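Play Food and Plush: the Table Pages 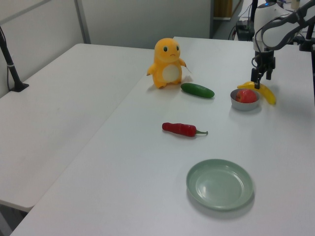 Most of what we keep out for the younger children at Brondwood is play food. It stays on the white tables from the first session in January until we close for the summer, and the families who come on Saturday know where to find it. Mirjam Stöckli sorted the shelves again this winter and put together these short notes on the pieces that get used most.

Cucumber
Dark green, smooth and glossy. It wipes clean faster than anything else in the set. It also rolls, so check the floor before you put the crate away.

Chili pepper
Red, with a short green stem that curls to one side. Children under four tend to call it a carrot. We let them.

Apple and bowl
The apple is red with a little yellow in it, and it lives in the small round gray-silver bowl. Please keep the two together - the bowl has gone missing twice, both times because someone stacked it with the cups from the Vimberg box.

Banana
Yellow and curved, too long to sit well in the small bowl. It goes next to it on the table.

Plush
Orange-yellow, with green eyes, a cream-white belly and a small mouth that turns down. It is usually the customer when the children play shop. Surface wash only, then leave it overnight on the rack by the Kamura cupboard.

The crate holds 17 pieces when it is full. If you find one at home in a coat pocket, drop it in the tray by the door. The next sorting day starts at 4 in the afternoon.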